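Filed under: Workplace Guides > Bench Automation > Getting Started

Part 2: Setting up your Mivis bench for a shift

I used to do this sorting by hand at Mundel, all shift, and my wrists knew it. Now the arms do the reaching and I do the set-up and checking. Different job, but you'll get the hang of it!

1. Put the cup, the tray and the red ring out near the middle of the table, with bare table between them so either arm can come in.

2. Check that both grippers are empty and lay the patterned card flat. Mine usually ends up on a bit of an angle (that's fine).
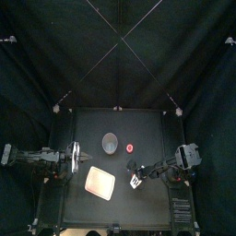
3. Stand back behind the front rail and press Start. Give it 30 seconds to settle.

Caution: hands out while the arms are moving, even if you're only straightening the tray.

Note: I swap with whoever's on packing every 40 minutes. Ask your lead to put it on the roster.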